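Stop buying grippers off the spec sheet. There, that's the whole argument, you can go back to work if you want.

Still here? OK. We spent most of February comparing two hand-held grippers, the Brundeck and the Weltska, for recording demonstrations that later get played back on an arm. Same tasks, same people, same controller on the other end. On paper the Weltska wins everything. Wider opening, more grip force, finer encoder. I had the purchase order half written before we'd picked up a single cup with it.

Then we picked up cups. And bottles, and folded cloths, and the lid of a jar that I now hate personally.

407 demonstrations later we kept 300 of them. The rest went in the trash. Bad tracking, hand slipped, fingers closed before the object was between them, somebody sneezed. What I care about is where the bad ones came from, and they came from hands getting tired. Ariel Soriano did a long morning with the Weltska and by 11 was holding it with two hands for anything above chest height. Perfectly good force numbers. Useless, if the person squeezing the trigger has started to shake.

The Brundeck has a softer trigger and a pad that gives. It looks cheaper. It IS cheaper. It also closes on a thin edge without pushing it away first, and you can do 30 runs in a row and still want lunch instead of a nap. No line on the sheet for that. There should be.
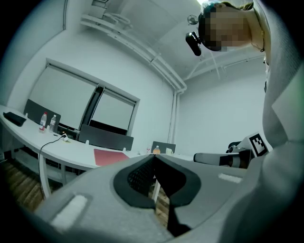 Which brings me to pads, the part everyone skips. People will argue for an hour over camera latency and then bolt on whatever finger came in the bag. The pad is the only bit that touches the world! A hard one gives you a grasp that either works or pops the thing across the table. A padded one with some texture forgives you a little, and forgiveness is most of what you're buying when a policy has to repeat your grasp a couple hundred times with small errors in it. I'd take a mediocre motor and a good pad over the other way round, any day.

Cameras next. Castillo (the supplier, not the person, there's no person as far as I know) pushed us hard toward a wider lens on the gripper. Fine, wide is good, you see the object and half the room. But wide also means your picture is full of stuff that has nothing to do with the job, and the fingers get small right when you need them big. I was for wide in January. Now I think wide is right on the wrist and you want a second view from the head, becuase the head looks where the person is looking, a beat before the hand gets there. Costs more. Doubles the sync headaches. Still worth it.

And sync, god. Two clocks, one of them drifts. We lost a whole afternoon to that and I won't pretend it was the hardware's fault. It was a setting. But a setting that's four menus deep is a hardware problem in my book, so, points off for Covstead, who make the controller.

The counter argument I keep hearing is that none of this scales, you can't trial every gripper by hand for weeks, some teams have a deadline. Sure. Don't do weeks. Do one day. Borrow two, pick three dull tasks, hand them to whoever is around and has small hands, and whoever has big hands, and see who complains first. Complaints are data. I've got 193 lines of them in a text file, unsorted, half of them about wrist straps, and I've learned more from that file then from either manual.

Small hands matter, by the way. Both of these were clearly designed around one guy's palm. Different guy each time, but still.

So I tore up the order. We're getting the Brundeck, four of them, plus spare pads, and the Weltska goes back in its very nice box. If the next version has a lighter trigger I'll try it again and maybe eat my words. The box really is very nice.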